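Windstead Makers Forum > Robots and Automation > Faults and Fixes

Arm drops onto the board halfway through a push - any ideas?

tansy_lathe
Posted 2021-09-19

Hello all, and apologies in advance because I do go on a bit. We've got a small arm on the blue perforated table at Idgate, with a plain rod on the end for pushing plastic blocks about on a wooden board. It has been a lovely, patient thing since February and I've grown very fond of it. Lately, though, it has taken to dipping in the middle of a push. The rod goes down instead of along, digs into the wood, and the arm carries on trying to move sideways with its tip jammed until the controller trips out.
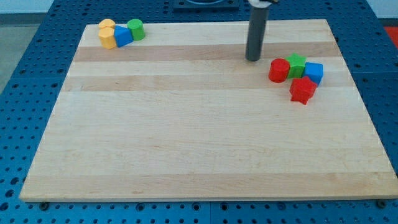

It did this 2 times in one evening, both on long pushes from one side of the board to the other. Short nudges inside a group of blocks are fine. I've restarted everything, re-taught the height at the middle of the board and checked the rod for wobble, and I can't feel any play in it at all. The log says "following error, joint 2" and then, very unhelpfully, nothing else.

I've stopped running it until I understand what's going on, but I'd dearly love to hear from anyone who has seen the same.

pelham_gearbox
Oh dear, poor thing. Joint 2 on most small arms is the shoulder, and it carries nearly all the weight, so I'd look at the brake or the belt first. Ours at Trovville sagged in just this way when the belt had stretched. With the power off and the arm supported, can you feel any slack at the shoulder?

Wrenfield
I'm going to disagree with pelham, in a friendly spirit. A slack belt would show up on the short moves as well, and tansy says those are fine. I think it's the board. You taught the height in the middle, but is the wood the same height at both ends? Butcher block moves with the weather, bless it, and if the rod is set to skim close to the surface then a tiny rise is enough to catch it. After that the joint error is only the arm complaining that it's stuck.

tansy_lathe
Thank you both! Belt first, as it was the quicker job: no slack that I can find. I haven't put a straight edge across the board yet. It's held down with bolts and I'd rather assumed that made it flat, which may have been silly of me.

Wrenfield
Bolts at the edge can make it worse! Slacken them off, lay the straight edge along the grain and then across it, and see where the light gets through.

mossy_encoder
Can I put in a word about the safety side, please? Whatever the cause, that arm kept pushing after it hit something solid. If there's a collision limit in the controller it is either off or set far too high. Ours was still at 500 in the settings, a number left over from an older Fujimoto controller and quite meaningless on the new one. Please sort that before you chase the dip, and keep your hands off the board while it's powered.

pelham_gearbox
Agreed on the limit. I'm not giving up on the shoulder, mind you - a tired brake can feel perfectly sound by hand.

tansy_lathe
Well, I've had a good long session with it. The board is bowed, almost 2 mm higher at one end, and I'd set the rod to travel closer than that. So that's a point to Wrenfield. The collision limit was switched off altogether, which gave me quite a turn, and it's on now and set low. I've raised the rod and done 7 long pushes at crawling speed with no dip.

pelham, I'll try your brake test next, with a block of foam under the arm. One of the two dips was at the low end of the board, and a bow doesn't explain that one.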